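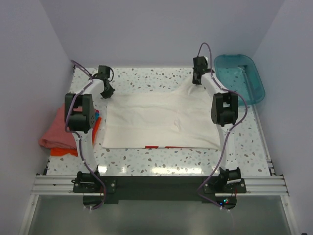
Enregistrer des démonstrations de pliage à deux bras

Cette page décrit la procédure que nous suivons pour constituer le jeu Nanimar, consacré au pliage de t-shirts. Elle suppose que les bras sont calibrés et que la téléopération fonctionne.

1. Préparer la table

Placez le bac dans un coin du fond et la pile de linge sur le côté, toujours le même pendant une session. Le vêtement à plier va au centre. Vérifiez que les câbles ne passent pas sous le tissu quand les bras reviennent au repos.

2. Varier le départ

Un modèle entraîné sur des t-shirts bien à plat échoue dès qu'une manche est repliée. Alternez donc les départs : vêtement étalé, froissé, tourné d'un quart de tour, imprimé dessus ou dessous.
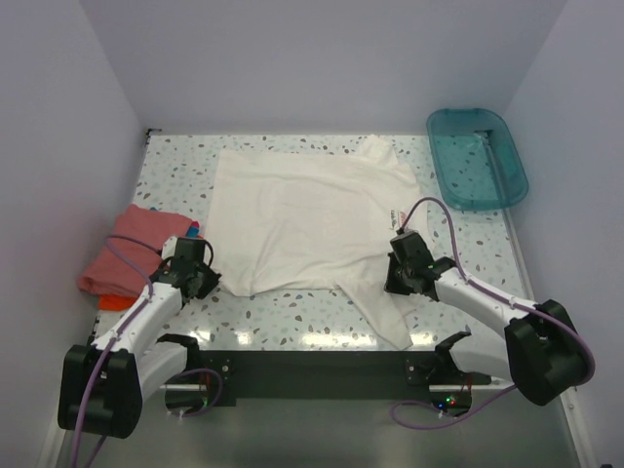

Ne lissez pas le tissu à la main avant de lancer l'enregistrement. Si un pli gêne la prise, défaites-le avec les pinces : ce geste fait partie de la démonstration.

3. Enregistrer

Démarrez la capture bras immobiles, puis pliez à vitesse régulière. Une prise manquée puis reprise se garde. En revanche, arrêtez tout si un bras touche la paroi – l'épisode est à jeter.

4. Annoter et trier

Notez l'état de départ, l'opérateur et le résultat. Séverine Lebrun relit les épisodes en fin de journée et écarte ceux dont les flux vidéo sont décalés. Notre premier lot comptait 177 épisodes, ce qui suffisait pour tester la chaîne d'entraînement. Pour un pliage correct sur des t-shirts nouveaux, prévoyez autour de 500 épisodes, répartis entre 2 opérateurs au moins.

Les fichiers validés vont dans le dossier « nanimar/valides », les autres restent dans « nanimar/tri » jusqu'à la relecture suivante.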